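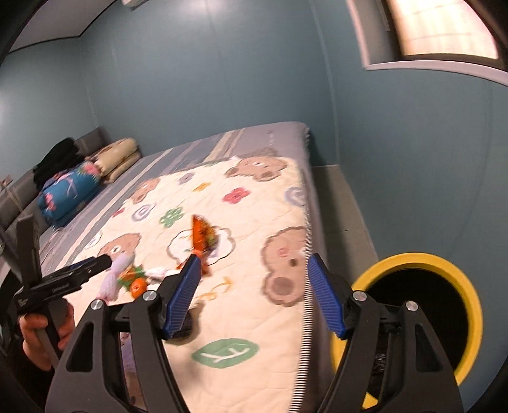
Colección Holtska: ropa de cama y objetos sobre la cama
Ficha de datos, versión 11

Resumen
La colección Holtska reúne 4000 registros de camas domésticas en uso, con su ropa de cama y los objetos pequeños que se dejan sobre ella: juguetes de peluche, envoltorios de comida y prendas sueltas. La mantiene el grupo de estudios del hogar de Bundano. Los registros proceden de 55 viviendas.

Contenido de cada registro
Cada registro consta de una imagen y una ficha de texto. La ficha recoge el tipo de cubierta (colcha, manta, edredón), el color de fondo, los motivos estampados, la sábana visible y los objetos depositados encima. Un caso habitual es el de la colcha infantil de fondo crema con caras de oso y flores, colocada sobre una sábana ajustable gris a rayas, con un conejito de punto blanco y un paquete naranja de aperitivos en el centro.

Criterios de anotación
Los motivos estampados se anotan como atributo de la tela, nunca como objeto. Una cara de oso impresa no cuenta como juguete; un peluche tumbado sobre ella, sí. Cuando un objeto tapa parte de un motivo, se anotan ambos y se marca el campo «oculto».
Los envases se describen por color y forma. El contenido solo se indica si puede leerse en el propio envase.
La sábana se registra aunque asome únicamente por el lateral o la cabecera.

Revisión
Domenica Brunner y Heriberto Ticona revisaron por separado 965 fichas. Las discrepancias más frecuentes afectaron a la distinción entre colcha y edredón fino —el grosor no siempre se aprecia— y se resolvieron con el término general «cubierta acolchada».

Limitaciones
Predominan los dormitorios infantiles. Las mantas de lana y las camas sin hacer están poco representadas; en agosto se prevé una ampliación.

Uso y contacto
Se permite el uso en investigación y docencia, con mención de la colección y del número de versión. Las correcciones deben dirigirse a Leonie Faulkner, responsable de la ficha, indicando el identificador del registro y el campo afectado.

Última modificación: martes, 9 de abril de 2024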